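Section 6: Setting up your class reading log

I wrote this part of the guide in December, right after I'd moved my own third graders onto Rilitance, so it's the section with the most of my fingerprints on it. If you've already done Section 5 (getting your classroom account approved by the school office), you're good to go. If you haven't, go back and do that first, or the buttons I talk about below will be gray and you'll think you've broken something.

You'll want your class list, the family contact sheet, and maybe a cup of coffee.

Before you start

Log in on a laptop if you can. The phone version works fine for checking on kids during the week, but typing in a whole class with your thumbs is no fun at all. I tried it once in the pickup line and ended up with two kids named Ellla.

Also, decide now whether your students will log minutes or pages. You can switch later, but the old entries don't convert, and you'll have a chart that makes no sense. I use minutes with younger kids and pages from fourth grade up.

Adding your students

1. Open the Classes tab and pick New Class. Give it a name the kids will recognize. Mine is just our room number, but the teacher next door at Gadasstead let her class vote and they've been the Page Dragons ever since.

2. Choose your grade level. It sets the size of the text and the starting goal, and you can change both afterward.

3. Add your students one at a time, or paste the whole list into the big box. First name and last initial only, please! Put each child on a new line with no commas.

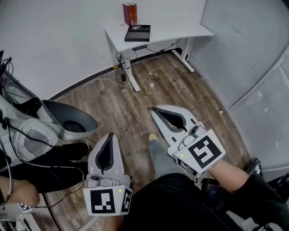

4. Check the list for doubles before you hit Save. If you have two kids with the same first name and the same last initial (I had two Noah B.s one year), add a second letter to each one. The program will let you save them as twins and then it mixes up their logs, and untangling that took me most of a planning period.

5. Print the login cards. Each card has a picture password, so even kids who are shaky on typing can get in. The cards print 8 to a page. I cut mine up, tape them inside the front cover of the reading folders, and keep a spare set in my desk drawer.

Note: If a card gets lost, make a new password for that student under Reset Card. The old card stops working right away, so don't hand the kid a spare from your drawer afterward. Print a fresh one for the drawer too.

Setting goals

6. Go to Goals and pick Class Goal first. I like to start with one number for everybody to work on together. Ours was 3000 minutes for the first stretch, and the kids got there quicker than I'd planned for, so I had to come up with a pajama day in a hurry.

7. Now set the individual goals, if you want them. You can have up to six running for one child, but please don't. One is plenty for most kids. I give a second one to the readers who race through everything, usually something like "try a book about a real person."

8. Decide who can see what. The setting called Show Names on Chart is turned on when you get it. I turn it off. The chart then shows one big bookshelf filling up for the whole class, and my slower readers stay a lot happier with it.

Caution: Changing the class goal in the middle of a stretch wipes the bookshelf picture back to empty. The minutes are still there in the report, but try explaining that to a room full of eight-year-olds. Wait until the stretch is over.

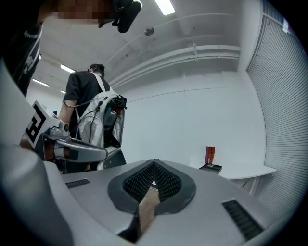

Inviting families

9. Click Families, then Send Invites. You'll get a letter you can email or print. The letter that comes with it is a bit stiff, so I rewrite the first paragraph in my own words and leave the directions alone.

10. Give it a week before you chase anybody. After that I send home a paper copy with the login steps stapled to it. For families who'd rather skip the website, use the Grirkow paper log (it's page 339 in the big blue binder, way in the back) and type the minutes in yourself on whatever day you do your other catching up.

11. When a parent signs off on a night's reading, a little star shows up next to the entry. Entries without a star still count toward the class goal. Tell the kids that early on, or you'll hear about it every single morning.

If your school gets its library books through Heitmann, there's one more box to check, under Settings, called Match Titles. It fills in the author when a child types the title, spelling mistakes and all. It's slow the first time you run it, so start it before lunch and leave the laptop open.

Section 7 covers the monthly reports and how to print them for conferences.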